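Metwood Textile Exchange opens winter blanket and clothing collection in Arcombe

ARCOMBE, 2023-12-02

The Metwood Textile Exchange announces that its winter collection of blankets, bedspreads and warm clothing is now open to all households in Arcombe. Residents can bring clean items to the Exchange building on Roman Street, or ask for a home visit if they need help to sort what they have.

The home visit is a new part of the program. It was tested in May with 80 households, and the result was better than we expected. Many people told us that they wanted to give something, but they did not know where to begin. The clothes were in one room, the bedding in another, and the work of deciding was left for a later day.

During a home visit, two members of our team come for one morning. They bring bags, labels and a simple sorting sheet. The household decides about every item, and our team only folds, packs and carries. There is no fee for the visit, and there is no minimum amount to give.

"Our work begins on the bed, because it is the largest table in most homes," said Polyxeni Bakalis, director of the Exchange. "We ask the family to put there everything that is warm. After this the talk becomes easy. One person says, I never wear it, and another person says, then give it to me."

In the last winter season the Exchange passed on 305 blankets and 235 sweaters and coats to families in Arcombe and in the nearby district of Grurnmont. Demand is expected to be higher this season. The most requested items are fleece blankets, double bedspreads, children's sweaters, knitted hats and scarves. Pillows can be accepted only if they are new and still in their packaging.

Items should be washed and fully dry. Small repairs are not a problem. The sewing room of the Exchange can replace buttons, close open seams and finish a loose edge. We cannot accept electric blankets, mattresses or anything with a strong smell of smoke.
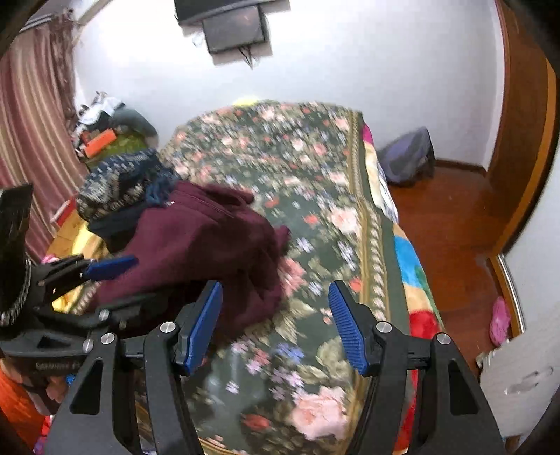 Sorting is easier when the bedding and the clothes are treated as two separate jobs. We advise families to start with the clothes, which are usually smaller and quicker to decide about, and to leave the covers for the end. A dark sweater or hoodie is easy to miss in a heap, and so is a patterned knit when it lies on a blanket as full of flowers as the dark green one on this bed, with its pink, red and white blossoms. Please lift each piece and look under it. A bright fleece that hangs over the side of the bed should be folded on its own and put in its own bag, so that our team can send it directly to the bedding shelves.

Curtains are not part of the winter collection. They will be accepted again in spring, together with tablecloths and summer covers.

"I would like people to know that a used blanket is not a poor gift," said Petrică Dinu, who coordinates the home visits. "When it is clean and folded well, the new owner is happy to take it home. Colors are very welcome. The plain gray ones always stay on our shelf the longest."

For this season the Exchange has places for 155 home visits. Requests are taken at the front desk on Roman Street or by telephone during opening hours. Households with older residents, and those which are preparing to move, will be visited first.

About the Metwood Textile Exchange

The Metwood Textile Exchange collects, repairs and passes on household textiles and clothing in Arcombe and Grurnmont. Its sewing room is open to the public, and beginners are welcome to use the machines with the help of the staff.

Press contact: Polyxeni Bakalis, Metwood Textile Exchange, Roman Street, Arcombe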